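ホーム 暮らしの手帖 玄関・収納 洗濯 台所 工具 お問い合わせ

サイト内を検索 例:靴箱 におい

玄関と靴箱の湿気対策、冬の終わりにやること

2月は空気が乾いているので湿気の話は後回しにされがちですが、靴箱の中は別です。暖房の効いた部屋から廊下へ流れた空気が冷たい玄関で冷やされ、扉を閉めた靴箱の奥で湿気がこもります。うちは北側の玄関で、去年の冬、奥にしまった靴の底に白い粉のようなカビが出ました。そのあと一年かけて直したことを書いておきます。靴そのものの磨き方は最後に少しだけです。

まず中身を全部出す

靴箱の掃除は、棚を一段ずつやるより全部出したほうが早く済みます。床に新聞紙か古いシーツを敷き、家族ごとに分けて並べます。出した靴はすぐに戻さず、半日は外に置いておきます。直射日光に当てると革が硬くなるので、日陰で風の通る場所を選びます。

出すついでに、一年履かなかった靴を分けます。冠婚葬祭用は年に一度も履かないことがあるので別扱いにして、履いて家の中を少し歩いてみます。古い靴は見た目がきれいでも底が加水分解していることがあり、当日に剥がれると困ります。

棚板を拭く

棚板が外せるものは外します。先に乾いた刷毛で砂を落とし、掃除機で吸ってから拭きます。砂が残ったまま濡れた布を当てると、泥になって角に詰まります。

拭く順番は次のとおりです。

1 固く絞った布で水拭き
2 消毒用エタノールを布に含ませて拭く
3 扉を開けたまま二時間以上置く

エタノールは塗装やニスを白くすることがあります。目立たない裏側で試してから使ってください。火の気のある場所では使わず、窓か玄関ドアを開けておきます。スプレーで直接吹くとカビの胞子が舞うので、布に取るほうが安全です。

黒いカビが木の中まで入っている場合、表面を拭いても跡は残ります。塩素系の漂白剤は木の色が抜けますし、金具も錆びます。うちの一番下の棚板は跡が残ったままですが、上に紙を敷いて使っています。

敷き紙とトレー

棚に何を敷くかは好みが分かれます。試したものを書きます。

新聞紙は手軽で湿気も吸いますが、月に一度は替えないと逆に湿ったままになります。インクが白い靴底に移ったこともありました。

ビニールのシートは拭きやすい反面、裏側に水分が残ります。使うなら時々めくって裏も拭きます。

今の形に落ち着いたのは、浅い木のトレーを棚に置き、靴を載せて丸ごと出し入れする方法です。棚板に砂が直接落ちないし、掃除のときはトレーを引き出して外で払えばいい。雨で濡れた靴は載せず、玄関の外側で水気を取ってからにします。
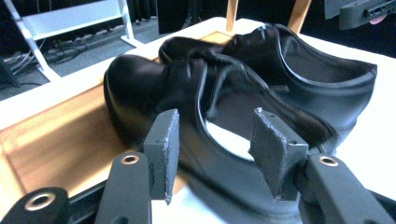
黒い革靴と木のトレー。紐は緩めてあります。

トレーの寸法は、棚の内寸より左右に指一本ずつ余裕を見ます。ぴったりに作ると、湿度の高い時期に木が膨らんで出なくなります。最初に買ったOnskaのトレーがそうで、梅雨に抜けなくなり、角をやすりで削りました。買い足した分はHägglundの一回り小さいもので、奥に隙間ができる分、空気も通ります。

除湿剤は置く場所を決める

水がたまるタイプの除湿剤は、一番下の段の奥に置きます。数を増やすより、置く場所と交換時期を決めるほうが効きました。倒すと中の液が漏れて革を傷めるので、靴と同じ段には置かないようにしています。液がついたらすぐに拭き取り、水で固く絞った布でもう一度拭きます。

Velierの除湿シートは吊るすタイプで、一枚527円でした。色が変わったら天日に干して繰り返し使えます。扉の裏にフックをつけて下げています。扉が閉まりきらなくなることがあるので、フックは薄いものを選びます。

重曹を瓶に入れて置く方法は、においには多少役立ちますが、湿気取りとしてはあまり期待できません。瓶の口にガーゼをかけて輪ゴムで留め、固まったら流しの掃除に回します。100円の小瓶で十分です。

乾湿計を一つ入れておくと、開けどきがわかります。うちは小さなデジタル式で、買ったときは1,700円でした。65パーセントを超えていたら、その晩は扉を開けておきます。

扉を開ける習慣

一番効果があったのは、お金のかからないこの方法です。朝、家族が出たあとに扉を開け、昼前に閉めます。雨の日は開けません。晴れた冬の日は窓も少し開けると早く乾きます。

扉の開けっぱなしが気になるなら、突っ張り棒に布をかけて目隠しにする手があります。布は床まで垂らさず、下を手のひら一枚分あけておくと空気が入ります。

開き戸の蝶番がきしむようになったら、乾いた布で汚れを取ってから潤滑剤をほんの少しつけます。多いと垂れて靴につきます。Josixの細いノズルのものが使いやすいです。ねじが緩んで扉が傾いている場合は、穴に爪楊枝を木工用接着剤と一緒に差し、乾いてから余りを切ってねじを締め直します。

三和土の掃除

靴箱だけきれいにしても、三和土に砂があればまた持ち込みます。ほうきで掃く前に、湿らせてちぎった新聞紙をまくと埃が立ちません。茶殻でもいいのですが、白っぽいタイルには色が残ることがあります。

タイルの目地は古い歯ブラシに中性洗剤をつけてこすり、濡れ雑巾で二度拭きします。水を流してよい玄関かどうかは、排水口があるかで判断します。集合住宅では流せないことが多いので、雑巾で済ませるのが無難です。

玄関マットは裏返して干します。表より裏に湿気がたまっています。

濡れた靴をしまう前に

帰ってきてすぐ靴箱に入れないのが基本です。一晩は外に出しておきます。中に紙を詰める場合は、一時間ほどで一度替えます。最初の紙が一番水を吸うので、そのままにすると紙の水分が中にこもります。ドライヤーやストーブで急に乾かすと革が縮みます。扇風機の弱い風を離れたところから当てるくらいがいいです。

靴底も忘れずに浮かせます。かまぼこ板を二枚並べて、かかととつま先を載せれば足ります。

革のものをしまう場合

季節が終わってしまい込むときは、馬毛のブラシで縫い目の埃を落としてから、少量のクリームを布で伸ばします。つけすぎるとカビの栄養になります。塗ったら余分を拭き取り、一日置きます。縫い目やコバの溝は埃がたまりやすいので、ブラシの毛先を入れるように動かします。
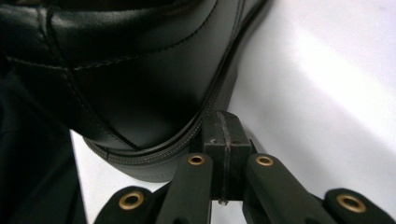

ブーツは箱に入れてしまったほうがいいですか。
箱に入れず、棚の上段に立てて置くほうが湿気はこもりません。どうしても箱を使うなら、ふたに穴をあけ、除湿剤を一つ入れて、月に一度はふたを開けてください。

型くずれを防ぐには、筒の部分に丸めた厚紙を入れておきます。雑誌を巻いて入れる人もいますが、紙が湿気を吸って重くなるので、時々取り出して乾かします。不織布の袋は埃よけになります。ビニール袋は密閉になるので避けてください。

においが取れないとき

カビもないのににおう場合は、中敷きを外して確かめます。洗える素材なら中性洗剤で手洗いし、完全に乾かしてから戻します。外れないものは、エタノールを含ませて固く絞った布で内側を軽く拭きます。革の内張りは色が落ちることがあるので、かかとの内側で試してからにします。

傘立てが原因だったこともあります。受け皿に古い水が残っていて、それを捨てて洗ったらにおいが消えました。傘立ての皿は雨のあとごとに空けます。

一年の予定

2月 全部出して棚を拭く。除湿剤を新しくする。
梅雨前 トレーの出し入れを確認。シートを干す。
梅雨の間 晴れた日に扉を開ける。乾湿計を見る。
秋 冬物を出し、夏物のサンダルを洗ってしまう。
年末 三和土と傘立てを洗う。

除湿剤の外側には、油性ペンで置いた月を書いておきます。

シェア 173 コメント 4

前の記事 次の記事 ページ上部へ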